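Kunow Dining Chair -- Care and Cleaning

4.2 Cleaning the legs
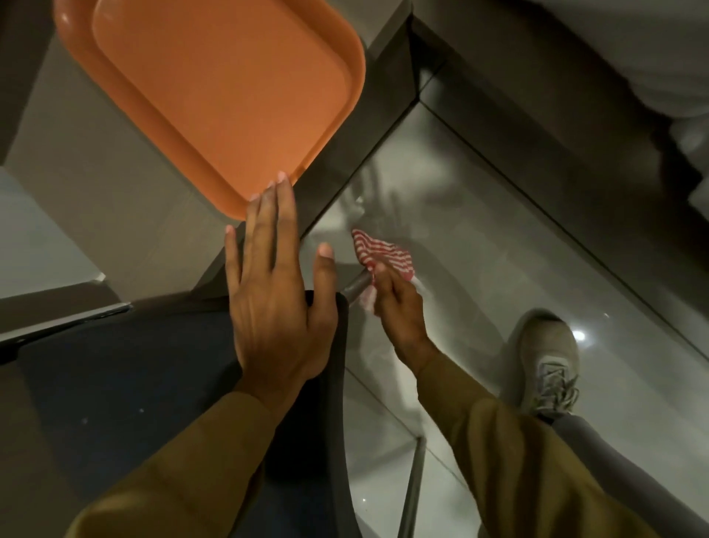

1. Put the chair on a hard, level floor. Leave enough free space to reach all the legs.

2. Hold the chair steady with one hand flat on top of it. With the other hand, wrap a soft cloth around the metal leg and wipe from the seat down to the floor.

3. For sticky marks, make the cloth damp with warm water, not more than 30 °C. Dry the leg immediately after.

Note: The cloth must be soft and without buttons or zippers. An old kitchen towel is good also.

CAUTION: Do not use steel wool or scouring powder -- they scratch the metal and the scratches can not be repaired.

4. Check the foot of each leg for sand before you move the chair back to its place.

For replacement feet please order part 1171.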